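The Letter Blocks: a gallery from our August packing and building afternoons

We have been promising to put these online for ages and at last we have got round to it! If you came along to the Lindine open house over the summer you will have walked past shelf after shelf of labelled blocks and probably wondered what they were all for. They are the pieces we use for our balance and building games, and we are very fond of them.

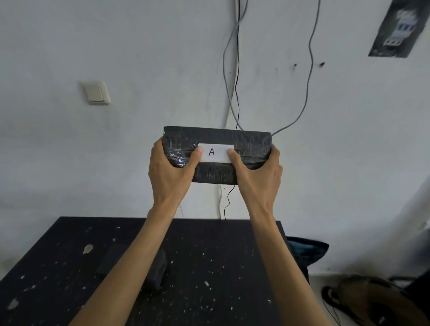
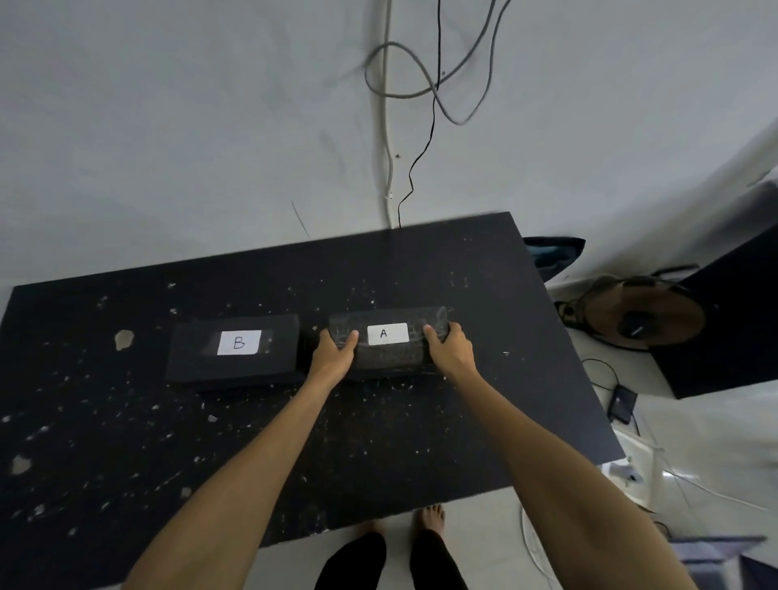

Block A held up to the wall, and A and B side by side on the black board.

The letters are all done by hand in marker, and I love them for it. We did try printed labels once (Emanuel Matei had a whole sheet made up in a very smart typeface) and they looked lovely for a week, but everyone kept reaching for the old handwritten ones. A big plain capital is easy to read across a room, and when one gets tatty you just write another.

About the letters

The full collection runs to 106 pieces, or 105 if you leave out the wedge that Brândușa Barbu insists is a doorstop. Each letter stands for a size and shape, and the games cards use the same letters, so a card might ask you to put an A across two Bs and then see what else will stay up. Children get the hang of it in no time. Grown-ups argue about the cards, then ignore them and build a tower.

Rodica Filip wrote most of the cards. Her hardest one is number 2, which is an odd place to put your hardest card, and we have left it there because people enjoy finding out.

The board

Our boards get used for everything, cutting and trimming included, and all those pale flecks and scuffs on the black one in the second picture are part of its charm as far as I am concerned. It is a good generous width, so two blocks can sit side by side in the middle with plenty of room to work. Mircea Marinescu would like to sand it all back and start again. He has been told no!

Tape and wrapping

Clear tape over the label is the best thing we ever started doing. Before that the paper curled up at the corners and the letters went missing, and sorting day was misery. Now you can still read the letter, and a thumb pressed on it does no harm. For the wrapped ones, we put the label on first and take the clear layers over the top. Go round more times than you think you need and smooth from the middle outwards, or you will get a great fat crease right through your letter.

If you are making your own set at home, soft foam is very forgiving. Cut it with a long blade in one go if you can. A slightly rough top doesn't matter a bit for building, and I rather like the feel of it.

Where they go next

Part of the set is off to Lirport for the autumn, where Oana Olteanu is running the building table in the upstairs room at Moodley. She has asked for all the low letters, A to F, and as many of the long pieces as we can spare. The rest stay at Lindine and can be borrowed by schools and clubs in the usual way. Last year's visitors' book got to 2763 names, almost all of them legible, and it would be wonderful to beat that.

Please bring things back with their labels on. If a label has come off, pop the block in the box marked Bunon by the door (it is an old delivery box, the name means nothing) and we will sort it out.

More pictures to come once the long pieces are done, including the famous doorstop.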